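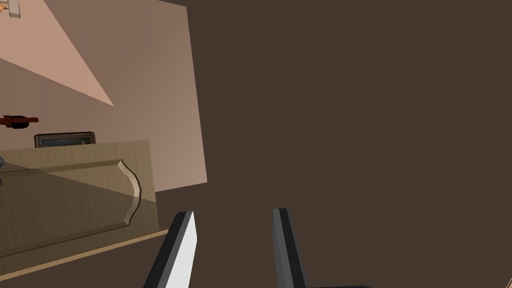 What does one row in the results file stand for?

One car in one race. A driver who started both the preliminary and the main race at the same meeting has two rows, and a car shared by two drivers has one row with both names in the driver field.

Print this page | E-mail this page

# Wonden Circuit Results

Race results from the old road circuit at Wonden, typed up from programmes, club bulletins and lap charts. Maintained by Yatziri Gallegos.

## Contents

- `results.csv`: 3,324 rows, one per car per race
- `races.csv`: 405 races, with distance, start time and weather where recorded
- `drivers.csv`: names, spellings and home towns
- `notes.txt`: queries and corrections

The files cover 17 seasons. Motorcycle and sidecar races are left out.

## Main fields

- `race_id`: links to `races.csv`
- `grid`: starting position, blank if unknown
- `finish`: finishing position, or DNF, DNS or DSQ
- `laps`: laps completed
- `car`: make and model as printed in the programme
- `source`: P (programme), B (bulletin) or L (lap chart)

## Sources

Most of the early results come from the Nirgate Motor Club bulletin. The club printed only the first six finishers until its fourth season, so lower placings before then rely on lap charts and many are missing. The Markgate library holds the programmes. Two have pages torn out, and the races affected are listed in `notes.txt`.

Where a bulletin and a lap chart disagree, the lap chart is used and the other figure goes in the notes.

## Known problems

- 12 races have no grid at all.
- The Ochoa Trophy was run in two heats for its first three years. Heats are entered as separate races and the aggregate result is not given.
- Engine sizes were often rounded in the programmes. They have been left as printed.
- "Special" covers a lot of home-built cars. Some were sold and renamed over a winter, and no attempt has been made to join them up.
- Late entries may appear under the name of the driver they replaced.

## Changes

May: handicap races added, spellings of drivers' names checked against the entry lists, two duplicate rows removed.

## Use

Free to copy for any purpose. Please give the name of the dataset and send corrections with the race number and a page reference.

Print this page | E-mail this page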